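Prundska Bench Set: small items, toolbox, dark tabletop

README, last edited 6 October 2018
Maintained by Danica Babić and Hrvoje Nikolaidis

This folder holds pictures and notes about sorting small household and workshop items on a black tabletop with a white marbled pattern. It covers the objects, how they are named, and the rules we use when writing the notes. 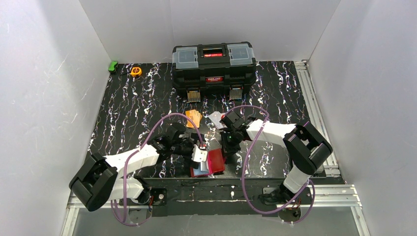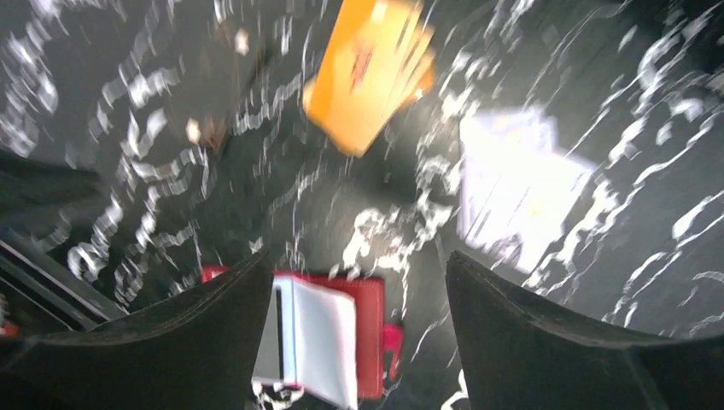 1. What is in the folder

There are 2000 pictures in the current release, with one line of notes for each. The notes are plain text, one file per session, and there are 84 sessions. A session is one layout of items on the table, from the first item put down to the last one put away.

Folders:
pictures/ all pictures, grouped by session
notes/ one text file per session
names/ the list of item names, with older names we no longer use
changes.txt what was added or fixed in each release

2. The items

The full list has 19 item names. The ones that come up most often:

toolbox: black plastic, with a carrying handle and two clear organizer compartments in the lid. It normally stays at the back of the table.
tape measure: small, yellow and black.
red container: rectangular, translucent red.
red booklet: used for anything that looks like a notebook or booklet with a red cover. Do not use this name for the container, even when only a red edge shows.
orange flat item: could be cards or a folded packet. We kept the name loose on purpose.
blue flat item: light blue, same rule as the orange one.
clear sheet: the pale translucent one. It is easy to miss against the white veins of the tabletop, so check twice.
green item: small, with a black part. Azra Berisha and Živko Stojanović each had a different name for it in the August notes. Both names are now in names/ as old names and should not be used in new files.

3. The tabletop

The surface is black with wavy, irregular pale streaks. Note it as "dark marbled" and leave it there. We do not record what it is made of. An earlier version of the notes used "stone," and that word has been removed from all sessions.

The pattern matters when looking for thin or light items. If a pale shape could be either a streak or an item, write "unsure" after the name. Do not guess.

4. How to write a note

Use the item names exactly as they are in the list, in lower case. Write left and right as they look in the picture. If an item is partly hidden, add "part." If you can see only an edge and cannot tell what it belongs to, write "edge" and the color.

Sample line:
toolbox back; red container front; blue flat item front, part

Order does not matter. Leave out items you cannot see, even if you know they were on the table that session.

5. Known problems

Some close views are slightly blurred. They are kept in the set and noted as usual.
The small lettering on the toolbox label is not copied into the notes.
In 4 sessions the note file has the wrong session number on the first line. The file name is correct in each case, so go by the file name.
The names "packet" and "cards" still show up in a few older notes. Both mean the orange flat item.

6. Use and credit

The set may be used for teaching and for non-commercial work. Please credit it as "Prundska Bench Set" and include the release date. If you change the notes, rename your copy so the two do not get mixed up.

Item list and naming rules: Gorazd Nikolovski. Notes checked by Danica Babić. Corrections go to Hrvoje Nikolaidis, with the session number and the line you think is wrong.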